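Buscar en el blog Escribe aquí lo que buscas Buscar

12/7/24 | Por la redacción de Javedmont

Quedé con la dueña de Caruso, la mercería de mi barrio, para hablar de lo de coser en casa, y acabamos con dos cafés y un dobladillo deshecho (el mío, qué vergüenza). «La gente vuelve a arreglar su ropa», me dice, encantada. En junio dio su primer taller y vendió 217 cremalleras en un mes. ¡217!

Le pregunto por dónde empezar y ni lo piensa: «Por un botón. Y con buenas tijeras, que no hayan cortado papel en su vida». Yo me callo, porque las mías lo han cortado todo.
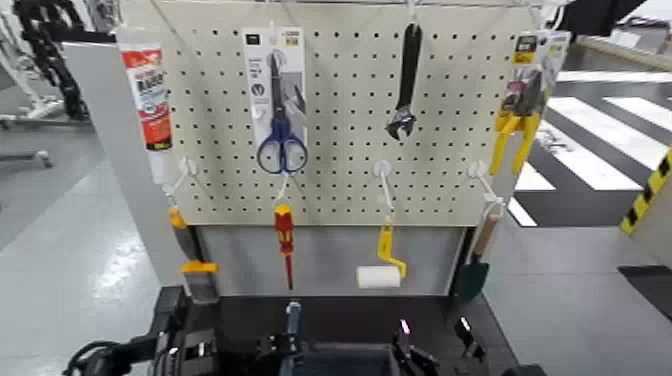 Miedo a la máquina

Yo se lo tengo, lo confieso. Ella se ríe: «Pisa el pedal despacio y cose una sábana vieja, recto, hasta que te aburras». La suya la heredó de su madre y sigue dando guerra.

¿Y los vaqueros? «Aguja del 100 y paciencia». El próximo taller es en septiembre y ya me he apuntado, con dobladillo y todo.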